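From: Lensa Dinsa
To: floor-talk list
Subject: Re: [floor-talk] so what happens to the bunching table?

Hi all,

Mattes asked, so I'll have a go at answering, seeing as I'm the one who stands there most mornings. I pulled two pictures of the stem table first, so the people at Clanstead know what we're talking about. 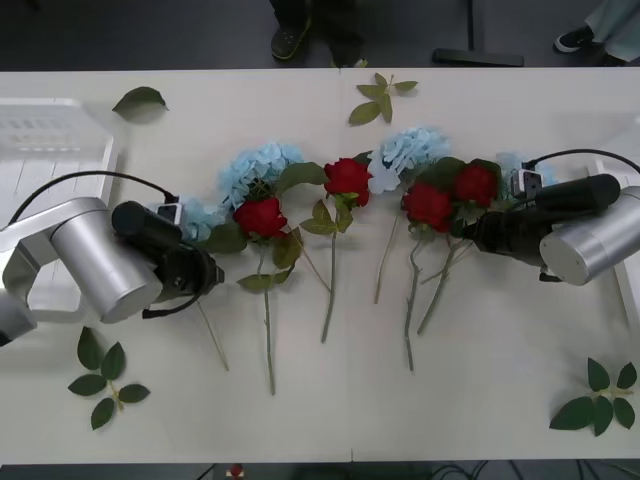
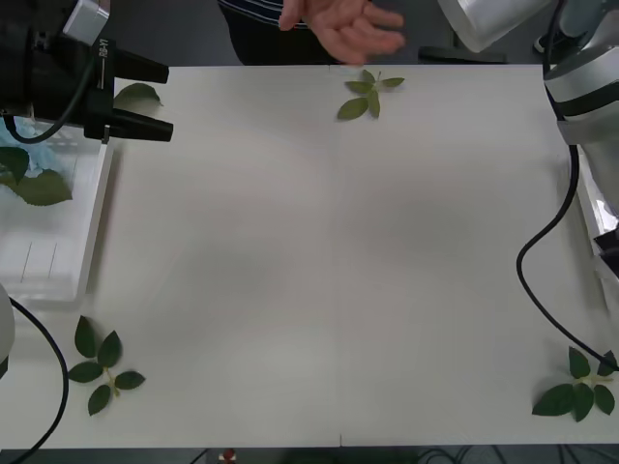

Stem table at Skarero, both arms. Roses and hydrangeas in the first one, just the greens out on the table in the second.

Mattes Thiele wrote:
> I keep hearing that Imach wants the arms on artificial stems full
> time by March. What does that leave for the four of us on bunching?
> And who checks the leaves? Last I heard we still do 830 stems a shift
> by hand.

OK, so the 830 is right, and nearly 300 of those are roses, which are the ones that wreck your thumbs. I won't miss those one bit! What I would miss is the talking. Bunching is where you find out who's moving and whose kid got into what, and if two of us end up minding the arms and two get sent over to Gebreyes to pack, that's gone.

Leaf checking stays with us, Mio told me so (she has the shift plan). I asked about pay grade too and got a "we're looking at it" — so please keep asking, all of you, not just me.

The other thing is training. Kiros did 16 hours and says it was mostly when to stop the arms and how to lay the stems out again. Fine, but he did it on top of his regular shift, and I don't think that should be the deal for the rest of us.

Manikandan, can you put it on the list for the 2:30 meeting? I'll bring the sheet with the questions.

Lensa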